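Home Skills Evening Course, Flondport
Handout 3: Folding Cloths and Sheet Materials
Notes by Mervyn Treloar
May 8, 2026

Before we begin

Welcome back, everybody, and thank you for being so patient with the ironing boards last time (I have oiled the squeaky one, and it now squeaks at a different pitch). This handout goes with the folding session, and I've tried to put down most of what I say out loud, including the bits I say too fast when the kettle is on. Keep it in your folder with the other two and bring it along again for the linen closet session later in May.

You'll need a clear stretch of table, one large piece of something in a plain color, and one smaller piece you don't mind creasing badly. Napkins, an old pillowcase, a square of felt, wrapping paper, all fine. If you have the Prastar practice squares from the first handout, use those, and if they've gone into the dog's basket like mine did, please don't worry!

1. Looking at the creases first

Most of us pick a thing up and start folding straight away, and then wonder why the corners wander off. Spend a little while looking instead. A plain, strong color such as yellow or orange is a great help to a beginner, as every angled plane catches the light in its own way and you can read the folds from across the table. A pale band is a part facing the light. A deeper, amber-looking part is turned away from it. A dark line running on the diagonal is very often the place where the material bends over onto itself, and that's the line to find with your fingertips before you do anything else.

Look at the outline too. If an edge zigzags, there is a folded corner in there somewhere, and you'll want to ease it out before you try for a neat half.
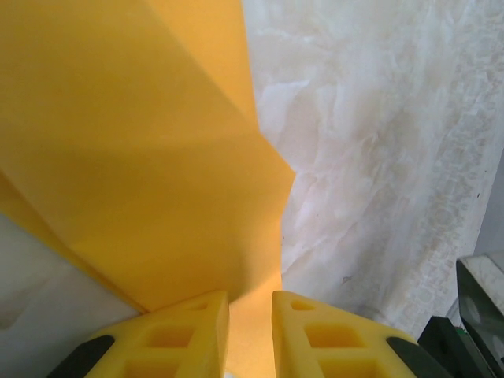

2. Finding your straight edge

Every piece has one edge that behaves better than the others, and I always ask you to find it and work from it. Lay the piece down lengthwise, away from you, and compare the two long sides. One may run fairly straight while the other bows out in a shallow curve. Start from the straight one. Put the flat of your hand on it and stroke outward toward the curved side, slowly, the way you'd smooth a bedspread with a cat asleep at the other end.

A piece that widens toward one end should have its wide end nearest you. You can see what you're doing, and the narrow end follows along quite happily. Soft diagonal shading near the bottom tells you the piece is still curving there and could do with another stroke or two.

A word on what you lay it on. White under a bright color shows up the edge beautifully, and I'm fond of a marbled or lightly patterned white for cheering up a dull evening. A glossy surface does throw back the light, so move your lamp, or move yourself, if the glare sits right where you're trying to look.

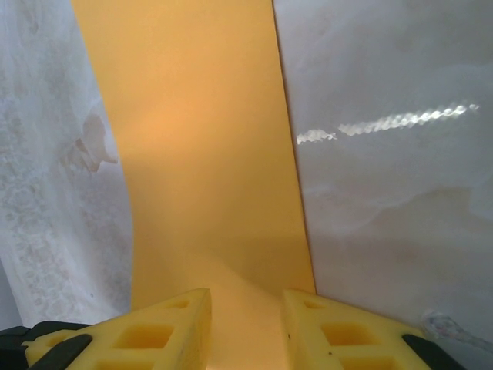
Fig. 2. Orange sheet lying lengthwise, with the straighter edge on the right.

3. Practice at home

Fold and unfold your large piece 20 times over the next few evenings. Put some music on, it goes quicker. Then try the small piece with your eyes half closed, going by feel along the crease.

Anyone who enjoyed the Bodholm fold (the one with the tucked pocket) can find the steps on page 8 of the course folder. We'll do it again together next time, a good deal slower, and I'll bring the big tablecloth.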